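How Does a Robot Learn to Tidy a Desk?

Think about how you learned to tie your shoes. Somebody showed you, probably many times, and then you tried it yourself. A robot can learn in a similar way. It needs someone to show it what to do, and it needs to be shown a lot.

At Cureseo, people are gathering examples for a robot called Tarkard. A person sits at a desk and does small jobs by hand, such as picking up a power adapter and its cord. A camera up at head height records what the hands are doing. Each recording is called an example.
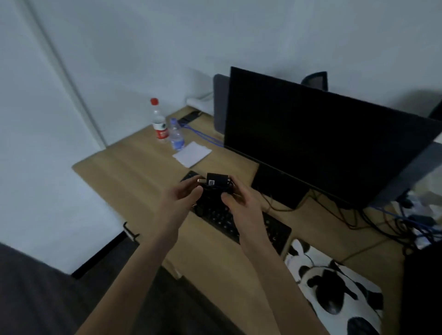

One example is not enough. If Tarkard only ever studied one adapter in one spot, it might get stuck as soon as the adapter was somewhere else. So the person does the job again, with things in new places. The keyboard might be turned a little. The cord might be in a neat coil or a messy one. For one desk job, the team made 27 examples before lunch. The whole collection now has 1209.

The recordings go into a computer program that looks for patterns. Where do the fingers go first? How do two hands share the work? The program makes a guess about what the hands will do next, then checks its guess against the recording. At first it is wrong most of the time. Each wrong guess is used to change the program a tiny bit, and the guesses slowly get better.
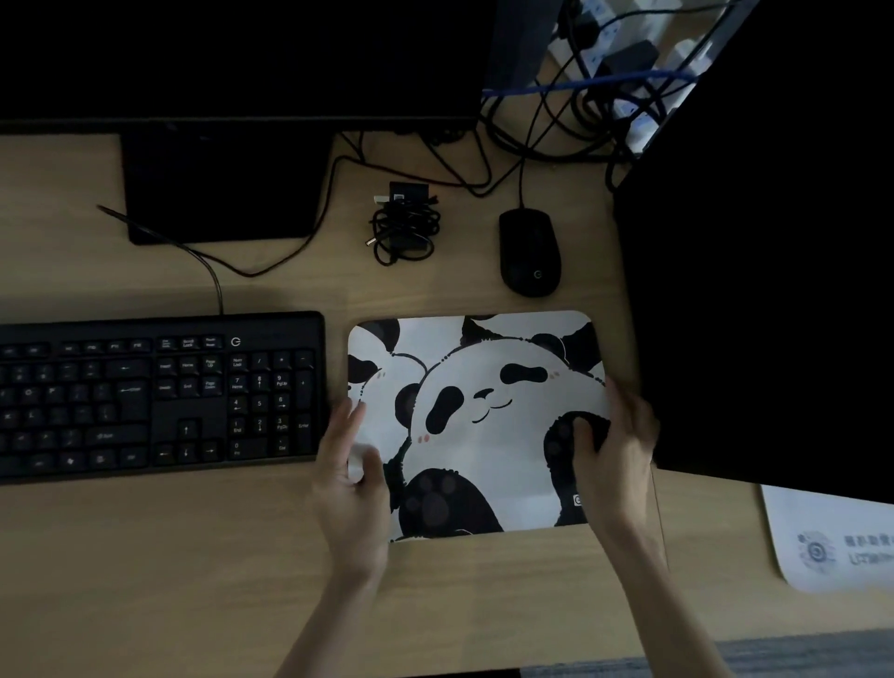
Flat things are tricky. A cup is easy to grab – a thin, bendy mat is not. You have to get your fingers under the edge, and you do that without thinking about it. A robot has to learn it from examples like everything else.

Words to know

Example: one recording of a job being done.
Data: all the examples together.
Training: the time when the program studies the data.

Try it yourself

Put a pencil, a book and a piece of string on a table. Pick each one up slowly and watch your fingers. Then move everything and do it again. Write down what your hands did differently the second time.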